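Home | Shop | Care FAQ | Contact

Pullance Leaf Care — questions we keep getting

Do I need a special table for a plant?
No. Plain white will do, and so will a plastic basket with holes in the side for your odds and ends. Be wary of anyone selling you a "plant station". 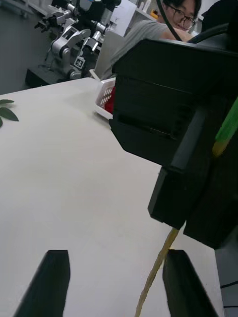
Two readers in Clernham wrote that a white top shows every crumb of potting mix, and they went back to a tray. Fair enough.

Does leaf shine work?
It makes leaves shiny. We've yet to see it do more. Billus costs $8 a bottle and a damp cloth costs nothing — try the cloth first.

Should I wipe the stems too?
If they're dusty. Go gently where they bunch together, and look between them while you're in there. Pale veins on a dark green leaf don't mean it's starving, whatever the label on the plant food says.

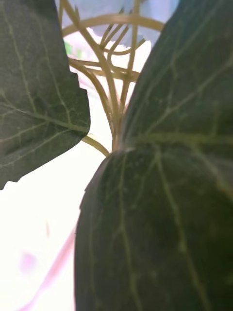

One customer reckons Sunday wiping is a waste of time and does hers when the colour looks dull. We can't prove her wrong.

Get our newsletter. Unsubscribe any time.

© Pullance, Clernham | Contact us | Back to top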